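I caught up with the Wistamik robotics club on a Sunday, in the hour before pizza, which I'm told is the only hour when anybody gets work done. There are 17 students this year, and their project is called Yip. It's a program that teaches a robot arm to pick things up in a simulated kitchen, and they want it ready for the Mitilwood student challenge!

"We started with blocks and got so bored," the team captain told me (she's 18 and has been in the club since middle school). "Fruit is way more fun. It rolls, it's round, there's no good side to grab."

She pulled up the apple task, the one they've been stuck on most of the month. They've logged 900 tries at it so far, and she keeps the notes on every single one in a spreadsheet I was not allowed to scroll too fast. 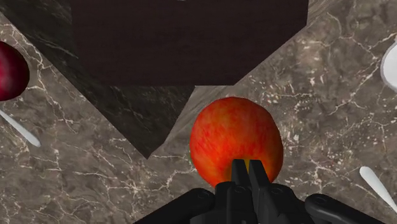 According to the team's coder, the arm itself was never the hard part, and "the last half inch" is where they lose most of their points. If the fingers close a hair too early, the run gets scored as a miss. He'd rewritten that section the night before and was still pretty nervous about it.

I asked what a good day looks like. "A boring one," the captain said, laughing. "You hit run, you go get a snack, you come back and the numbers went up."

Their best batch so far is 192 clean grabs, and they want a lot more than that before Mitilwood. Next they're adding a second fruit to the task, and then a bowl to drop it in. The coder wants to try grapes. The captain says absolutely not, at least until spring.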